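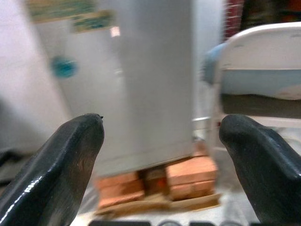

Home | Archive | Threads | Log in

Re: fridge up on bricks?
From: Akinyi Okoth
29th December

Tumaini Were wrote:
> We get water on the kitchen floor every March and I'm tired of
> mopping under the fridge. Does anyone keep theirs raised?

Dear Tumaini, and hello to everyone else, I hope you are all eating leftovers! Yes, do raise it. Two stacks of ordinary bricks, laid flat, and check it with a level before you load it up again. Mind the door too, because a wobble only shows when it's swung wide with bottles in the bottom shelf (ask me about the juice, or rather don't).

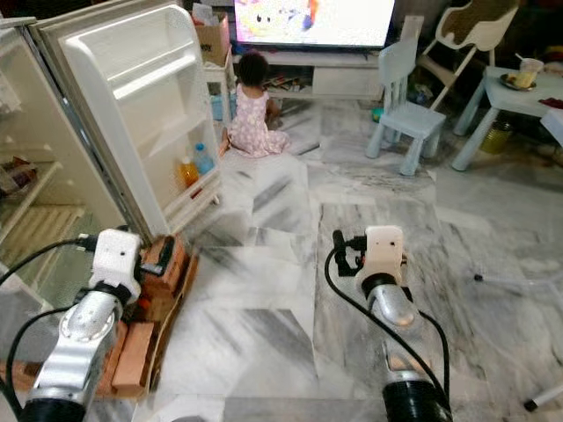
Fridge door open, cartoons on.

I'd put the heavy things low down and leave a gap behind for the sweeping brush. My bricks were left over from the garden wall, so they cost me nothing at all. Do write and say how you get on.

Love to all at yours,
Akinyi

2 replies | 281 views | Share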